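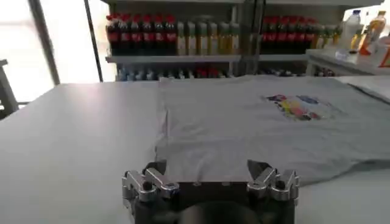
Chapter 3
Folding, Stacking and Putting Away

Most of us learned to fold a T-shirt by standing next to somebody taller who was already doing it, and most of us came away with a method that works well enough on a good day. You lay the thing down, you bring in the sides, you double it over, and if the result is more or less a rectangle you put it on the pile and reach for the next one. There is nothing wrong with that! But if you are going to spend part of your working week with other people's laundry, whether in a hotel, a care home, a shop or a wash-and-fold service, you will want something steadier to fall back on, and by the end of this chapter I hope you will have it.

In Chapter 2 we sorted, washed and dried. We left the load in the basket, still a little warm, and that is where we pick up again. Cotton knits (your T-shirts, your undershirts, most pajama tops) are best folded soon after they leave the dryer, while the creases are still shallow and a flat palm will take them out. Leave the same shirt in a heap until the evening and you will be smoothing the hem over and over, and it will still curl up at you.

The first thing to think about is the table. A white or pale top is a pleasure to work on, and it makes a gray or navy shirt easy to see right out to its edges, though I will admit that white socks do their best to disappear on it. The surface should be smooth enough for fabric to slide when you ask it to. It should also be deep enough to take a large shirt from collar to hem, and if yours isn't, turn the shirt sideways before you start and save yourself a good deal of shuffling. Keep one end of the table clear for the finished pile. Beginners nearly always let the pile creep toward the middle, and then wonder where their elbows are supposed to go.

The second thing is the print. A plain shirt forgives almost anything, but a shirt with a big splashy design on the chest has a front that its owner would like to find again in the drawer. At the Trodurden laundry, where I worked for longer than I planned to, we folded printed shirts face down, so that the design came out on top when the finished shirt was turned over. Some shops do it the other way for shirts with a raised or rubbery print, and tuck the design inside where it won't stick to its neighbor. Both are good practice, and you will try them both in Section 3.2.

The third thing, and the one students tend to hurry past, is flattening. Before any fold is made, the shirt has to lie still. Start at the shoulders and draw your hands down toward the hem, then out toward the side seams. The hem will sag and ripple a bit, especially on an older shirt that has been through the wash many times, and a gentle tug at each lower corner usually settles it. Small wrinkles can stay. You are folding, after all, and the iron has a chapter of its own.

Words to know in this chapter

Heather: a yarn or fabric in which lighter and darker fibers are mixed, giving a soft, flecked color.
Hem: the finished lower edge of a garment.
Side seam: the line of stitching that runs from the underarm to the hem.
Face: the side of the fabric meant to be seen when the garment is worn.

Before you read on

Take a T-shirt of your own and fold it the way you always have. Set it aside without fixing it, and keep it until you reach the Horville fold in Section 3.4, where you will need it for comparison.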